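Corner shop (Australia)

A corner shop, also called a milk bar in Victoria, a deli in Adelaide and Perth, and a mixed business if you're reading the old signage in Sydney, is a small shop selling food, drinks and whatever else the neighbourhood runs out of after tea. I grew up two doors from one in Willby so I'm hardly neutral, but I'll try to keep this entry fair to the supermarkets.

Names

The naming is a mess and I love it. Ask for a deli in Melbourne and you'll be sent off for olives and ham. Ask for one in Perth and you'll get a paper, a pie and a carton of iced coffee. Canadians reading this will know the same shop as a convenience store, or a dépanneur in Quebec (dep for short), and I reckon they'd feel at home in ours within a minute.

Layout

Most of the older shops were the front room of a house, with the family living behind a curtain or up the stairs. The door goes across the corner of the building, so you can walk in off either street. Willby had 4 of them when I was at primary school and it's down to 2 now, one of which mainly does coffee (good coffee, mind you!).

The counter is the heart of the place. Lollies went at kid height, smokes behind the owner, and the till at the end nearest the door. My favourite was the Imus Store, where the counter had a dip worn into it from years of coins being pushed across. The owners sanded it once and the whole street complained.

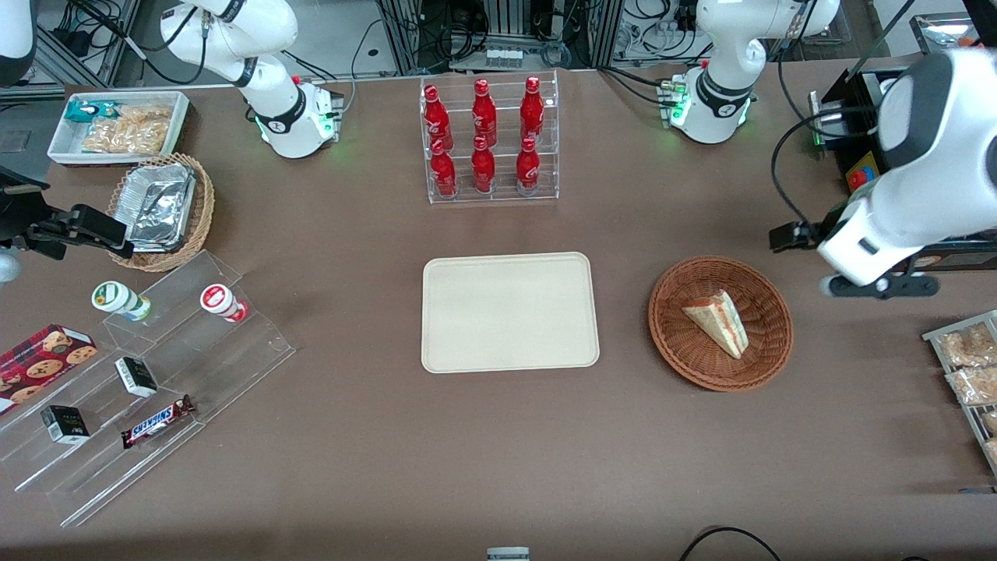 Stock varied more than people remember. A shop in Werel sold fishing bait out of the same fridge as the milk, and the one at Klinhom did dry cleaning drop-off as well as hot chips. Mixed lollies were sold by the bag, and 60 cents got me enough to ruin dinner.

Decline and survival

Longer supermarket hours did most of the damage, and servos did the rest once they started selling bread. The shops that hung on tend to be a fair walk from anything bigger. Imus is 400 metres from the school gate, and I'd say that's kept it going more than the pies have. A few old places have been turned back into houses, and you can still pick them by the awning and the door on the angle.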